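Kann der Roboter schon den Tisch abräumen? So testet ihr es am Rechner

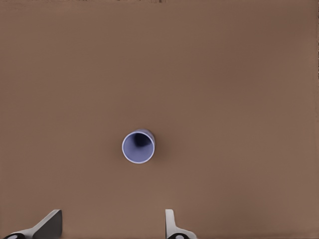 Ein Becher, zwei Finger: die Startszene in der Simulation.

Mich fragen ständig Leute, wann so ein Arm endlich die Küche macht. Meine Antwort: Fangt mal mit einem einzigen Becher an! Ich nehme dafür Clidberg (die Simulation) und Cosier (die Steuerung).

1. Leere Tischszene laden, Becher aufrecht hinstellen, Greifer öffnen.
2. Den Arm so drehen, dass der Becher mittig vor der Lücke zwischen den Fingern liegt.
3. Langsam vorfahren, zugreifen, 9 Zentimeter anheben, zwei Sekunden halten.
4. Becherposition zufällig verschieben und das Ganze 32-mal wiederholen.

Bei mir klappten erst die seitlichen Griffe ordentlich, von oben rutschte er dauernd weg – nach über 1.359 Versuchen kenne ich jeden Fehlgriff persönlich. Einen ganzen Frühstückstisch würde ich dem Ding noch nicht überlassen. Meine Startwerte für Schritt 3 liegen im Jekby-Forum, schreibt mir dort gern eure Quote!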